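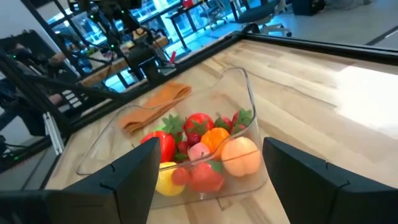

A two-finger gripper over a clear bowl of toy fruit and vegetables on a wooden tabletop.

The arm is the line item buyers remember. At Brorkside, Ubaldo Ferri budgets for everything bolted to it. His plan for the second cell, due in October, sets aside $3,000 for the frame and table, and some $435 for spare finger pads and cables. Toy produce comes out of petty cash.

Ferri priced two grippers, the Minja and the Kiltberg. The Kiltberg opens wider but needs its own power supply and a 32-day lead time. He ordered the Minja.

His advice to first-time buyers is to fix the object set before asking for quotes. Glossy, rounded items call for different pads than boxes do, and changing pads late can mean a new wrist mount as well.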